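Aus der Logistik: Pfandkisten, Rückläufe und die neue Abholzeit

Seit dem Umzug des Lagers nach Plastthorpe erreichen uns immer wieder Fragen dazu, wie es mit den Mehrwegkisten weitergeht. Viele Mitgliedsläden haben noch die alten grünen Kisten im Keller stehen, andere haben schon auf die neuen Klappkisten umgestellt, und einige fahren beides nebeneinander. Deshalb fassen wir den Stand zusammen.

Die grünen Kisten werden noch bis Ende Juli zurückgenommen. Danach gibt es für sie kein Pfand mehr, auch nicht auf Nachfrage beim Fahrer. Wer größere Mengen hat, meldet sie bitte mit der Bestellung an, damit auf dem Wagen Platz bleibt. Beim letzten Rücklauf aus Zostisdale kamen 224 Kisten auf einmal, angekündigt war keine einzige, und der Fahrer musste die Tour zweimal fahren.

Die neuen Klappkisten kosten 6 Euro Pfand. Sie werden gefaltet zurückgegeben, Etiketten bitte vorher abziehen. Papieretiketten mit Wasser einweichen, keine Klingen benutzen. Kisten mit Rissen im Boden gehören auf einen eigenen Stapel, sie werden trotzdem gutgeschrieben. 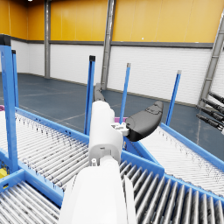
Zum Pfandkonto: Jeder Laden bekommt mit der Monatsrechnung einen Auszug, auf dem Ausgang und Rückgabe getrennt stehen. Wir haben im Winter gemerkt, dass die Zahlen bei mehreren Läden nicht stimmten. Der Grund lag bei uns. Teilrückgaben wurden unter der Nummer der Tour gebucht und nicht unter der des Ladens. Insgesamt waren fast 1.000 Kisten falsch zugeordnet. Die Korrekturen sind gebucht und stehen auf dem nächsten Auszug in einer eigenen Zeile. Wer danach noch eine Abweichung findet, schickt bitte den Lieferschein mit, sonst können wir nichts nachvollziehen.

Die Abholung beginnt ab sofort früher. Auf der Nordtour kommt der Wagen zwischen sechs und acht Uhr, auf der Südtour, zu der auch Manalo gehört, zwischen acht und elf. Leergut muss am Vorabend bereitstehen, trocken und möglichst unter einem Dach. Ist der Hof abgeschlossen, brauchen wir einen Schlüssel oder einen Code. Der Fahrer wartet höchstens zehn Minuten und fährt dann weiter — das war bisher auch so, wurde aber unterschiedlich gehandhabt.

Eine Änderung betrifft die Glasware. Joghurtgläser und Saftflaschen dürfen nicht mehr zusammen in einer Kiste zurückkommen. Beim Spülen laufen sie über verschiedene Körbe, und das Umsortieren von Hand hat zuletzt zu viel Zeit gekostet. Gemischte Kisten werden angenommen, aber mit 90 Cent Sortiergebühr belegt. Deckel bitte getrennt sammeln, ein Beutel pro Lieferung reicht. Die Gläser von Remby nehmen wir weiterhin nicht zurück, auch wenn sie unseren sehr ähnlich sehen. Sie haben einen etwas breiteren Rand und passen nicht in die Körbe.

Über die Sortiergebühr wurde auf dem letzten Ladentreffen länger gesprochen.

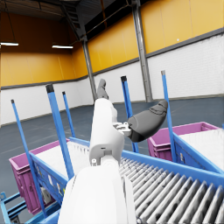
Princess Pangilinan hielt dagegen, dass die Gebühr vor allem die kleinen Läden treffe. Bei ihr kämen an manchen Tagen nur drei Flaschen und fünf Gläser zurück, und dafür zwei halbleere Kisten auf den Wagen zu stellen, sei auch keine Lösung. Sie schlug vor, die Gebühr erst ab der dritten gemischten Kiste zu erheben.

Den Vorschlag haben wir übernommen. Zwei gemischte Kisten pro Lieferung bleiben also frei. Voraussetzung ist, dass in der Kiste eine Pappe zwischen Gläsern und Flaschen steckt. Die Regel gilt zunächst bis zum Sommer, dann sehen wir uns an, wie oft sie genutzt wurde.

Bestellungen für neue Klappkisten laufen wie gewohnt über das Bestellblatt, Seite zwei unten. Die Mindestmenge beträgt zehn Stück, geliefert wird mit der nächsten regulären Tour.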